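Cap season is over and my closet is still losing

I own too many baseball caps. I've known this for years, in the way you know you should floss more, but it took moving to the smaller apartment in August for me to face up to it. The old place had a hall closet with a deep top shelf, and caps went up there and mostly never came down again. The new place has one row of hooks by the door and a landlord who gets twitchy when you mention drilling.

So this fall I finally sorted them, and since a few of you asked in the comments on my sweater post, I'm writing up how it went. It took way longer than I expected!

First thing I did was wash everything. I used to be a dishwasher person (top rack, no heat, fingers crossed) and I'm now fully converted to the sink. Lukewarm water, a squirt of plain dish soap, an old toothbrush for the sweatband, then leave the whole thing alone for an hour. The sweatband is where all the horror lives. I had one from a long-gone coffee place called Jaunzems that turned the water the color of their coffee, and I changed it three times before I could see the bottom of the sink.

Drying is where I've wrecked the most caps over the years. If you hang one by the strap it dries with a weird droop in the back, and if you put it on a radiator the brim goes wavy and stays wavy. I've seen people use balloons, which sounds fun until one pops at 2 in the morning. I use upside-down mixing bowls with a dish towel over them, and a small fan going on low. They get a nice round crown and I get no mixing bowls for a day, so plan dinner around that.

Then the sorting. I made one rule, which was that if I hadn't worn it in 12 months I had to put it on and walk to the mailbox in it. If I felt silly by the time I got there, out it went. The neon one went. The one with the mesh back that leaves a waffle pattern on my forehead went. My khaki one stayed, obviously, it goes with everything and it's soft as a sock by now, and so did the denim one, even though denim shows every speck of lint and fades unevenly if you leave it in the back window of the car. (Ask me how I know.)

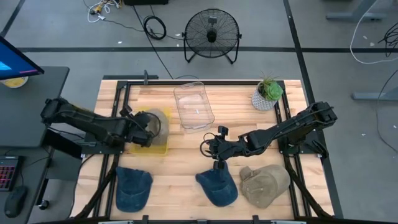
Gunārs Urbonaitė wrote in after I mentioned all this in the newsletter, and he thinks I'm far too gentle about it. His view is that a cap you have to talk yourself into wearing is already gone, and that stacking them inside each other is fine so long as you never, ever fold the crown in half to save space. He also says denim should get its first wash alone, in cold water with a splash of white vinegar, and that he's been doing it that way since college with no blue sinks to show for it.

I'm with him on the folding. I did that for a whole winter once and every cap came out with a crease down the front panel like a bad haircut. Steam helps a bit - hold it over the kettle, not too close, and push the dent out with your fingers - but a stiff front never quite forgives you.

Not sure about the vinegar yet. I tried it last week on an old pair of jeans first, being a coward, and the bathroom smelled like a chip shop until bedtime. I'll report back.

As for where they all live now, I tried one of those over-the-door racks from Loron. It held fine but every time I closed the door it rattled, and two caps would end up on the floor. I sent it back. Now the everyday ones are on the hooks and the rest are in a shallow bin on the closet shelf, standing in a row like files, brims all facing the same way. I can flip through them with one hand while holding my coffee, and that suits me better than anything with clips.

The rejects went to the thrift store on the corner, except for the Jaunzems one. It doesn't fit, the logo is half peeled off, and I failed the mailbox test twice. It's on a hook anyway.

Next up is scarves, and if anybody has a system for scarves that doesn't involve shower rings, please leave it in the comments.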